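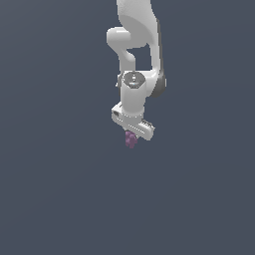 Rebelo sells Ania as a way to find out what a robot arm will do to your packing room before it does it. You install the program, drop in an arm, teach it your moves, and make your mistakes on a screen where the jars don't break. I run the afternoon shift at Sormont, which ships bath products in small boxes out of a long, low building in Plotville, and in May I was handed a license and told to have an opinion. My first one was that I have never worked anywhere so tidy. The arm comes down from the top of the window, white and glossy, with a lumpy little purple thing under the gripper and flat slate gray everywhere else. We have a forklift lane, a radiator and a column in the wrong place, and I would have liked to see how it felt about those.

You can add all of that, to be fair. The room builder is under Site, then Surroundings, and it took me two evenings to put in one bench. Shelves come ready made. Columns do not, so ours is a very tall trash can.

Setup and cost

The license is $200 a month per seat, and a seat means a person with a login, which our front office learned from the invoice. Installation was painless. The manual is over 39 pages longer than the printed contents page admits, and the good stuff (joint limits, what the warnings mean, how to undo) is all in the part it doesn't list. Print that part. My old desktop ran the thing fine as long as I closed everything else, including the program I use for the schedule.

Teaching it a move 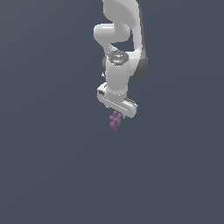

Our job for the arm is the dull one: pick up an item, turn it label out, set it in the tray, again, until supper. Aksel Blöndal from maintenance had the pick working in an afternoon, and he had never touched Ania before. You drag the hand where you want it, save the point, and drag it to the next one. The jaws sit on a slant if you don't square them up yourself, and it's surprisingly easy to save a whole routine that way, with the hand running downhill to the right. I also came to like the tiny green light on the wrist more than I should. There's a purple clump hanging under the hand with nothing at all beneath it, and the light glows away like everything is fine. I've had managers like that.

Where Ania gets weaker is anything with give in it. A jar is easy. A bag of bath salts slumps when you lift it, and the program treats it as a brick in the shape of a bag. Carolina Sampaio, who has packed those bags for 9 years, watched the playback over my shoulder and said that whoever programmed this had never picked one up by the corner. She then showed Aksel how she does it, with two fingers under the seam and the thumb flat. He wrote it down. I believe it's the first time anyone in this building has written down anything Carolina does with her hands, and she pointed that out too.

I'd call that the best thing we got for our money. To teach the arm, somebody has to ask the packers how the job goes, in detail, and then sit there while they answer. We learned that three people fold the tissue three different ways, and that the tray at station 8 has been upside down since before I was hired. It isn't upside down now. Everyone at station 8 hates it.

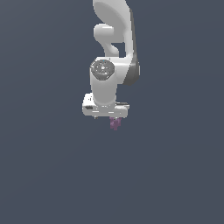
Ania's arm in the main view, purple fingers down and nothing in them.

What it says about the jobs

There's a report button. It produces a colored chart of hours, and the chart has a bar named "Labor released." I would like a word with whoever named the bar. On our numbers it suggested the arm could take most of the jar line, and a copy was on the break room table by 4 p.m., face up. The chart does not know about returns, or gift notes, or the customer who wants the lavender out and the cedar in. It has no bar for somebody having to stand near the arm and be blamed. I did the sum again by hand with those in it and the answer was closer to one person moved to another bench, who would be glad of a chair.

If you buy this, show people the screen before you show them the chart. Let them drag the arm around. Carolina folded it into itself inside a minute and seemed to feel better about the whole business.

Verdict

Good for hard objects and fixed trays. Poor for bags, tissue and anything that sulks. Undo works. The report needs a new vocabulary, and Rebelo's help desk answered my note about that with a link to the page on printing. We've renewed for one seat. Aksel has the login, and the trash can is still standing in for the column.

Last updated: May

Contact | Copyright Plotville Shop Floor Reviews | Back to top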